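## Running the gripper table at the open day — quick notes

For whoever takes the afternoon shift at the Clestness open day in November. Corina Frei has the full binder, read that if you get time.

1. Doors at 7, table ready before that. Cloth down first.
2. Wipe the finger pads. Check both tools close all the way.
3. Show one slow grasp yourself, no talking. Then talk.
4. Hand over the tool. Glove on the visitor — large ones are in the Zemden box.
5. Let them miss a few times. Dont grab the handle off them.
6. Groups of 18 max, or the back row sees nothing.

Kids go for the bowls first, let them. Plates are the better demo though, so steer people there after a turn or two. Come at the rim from above — one blue pad in front, one on the inside, then sqeeze gently till the plate holds up on edge like the leaf-pattern one. Keep the floral ones behind it for the next go. Swap people over and reset.
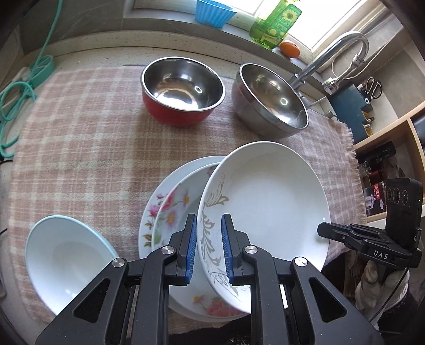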